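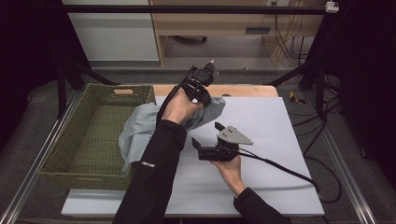 Left gripper shut on the cloth, right one waiting its turn.

The pair of hand-held grippers came back into service this week, and I have been the one looking after them, mostly by default. I once fixed the office printer, and a reputation like that follows a person about.

Each of the grippers has a name. The left is Novo and the right is Rudorel, for reasons that made sense in June and have been lost since. Novo is the well-behaved one. Rudorel drifts. You close it all the way, open it all the way, and the number on the screen comes back 3 higher than it was when you started. Do that for a morning and the software believes the jaws are open when they are holding a sock.

So the day begins with zeroing. Jaws shut, press the button, jaws open, press the button, repeat seven times per hand. I used to do it five times and Định Hầu, who wrote the routine, could tell from the plots. He didn't say anything. He just sent me the plots.

After that come the cables, my least favourite part of the whole rig. They want to go wherever your elbow is going. I lost most of Wednesday to a dropout that only showed up when I reached across to the left, and I had swapped the connector, the port and very nearly the career before I noticed the lead was being tugged every time my arm went out straight. A bit more slack and a turn of soft tape at the sleeve and it was gone. Total cost of repair: a strip of tape. The replacement connector from Rurkeck is now in the drawer with its 300 friends.

Then the jaws themselves. Cloth is hard on them. Bits of lint work their way in at the pivot and you get a faint gritty feel through the handle well before anything shows up in the data. I give them a brush out every evening and a proper clean, pads off, every 1,000 grips. The manual says you can go further between cleans – the manual was written by somebody gripping nice hard plastic blocks.

Last job is the test, and that's cloth into basket. One hand does the lifting, the other keeps clear until it's wanted, then you swap. It is dull and I have become quite good at it. What I'm after is a clean close on a crumpled edge, because a fold will slip through a worn pad when a flat corner won't. If both hands get through up to 20 minutes of laundry with no dropouts, I sign the sheet.

Still on the list: Rudorel's drift (again), a better way of dressing the leads on the right-hand side, and a spare set of pads, which Lò has promised to order and which I have promised to stop mentioning.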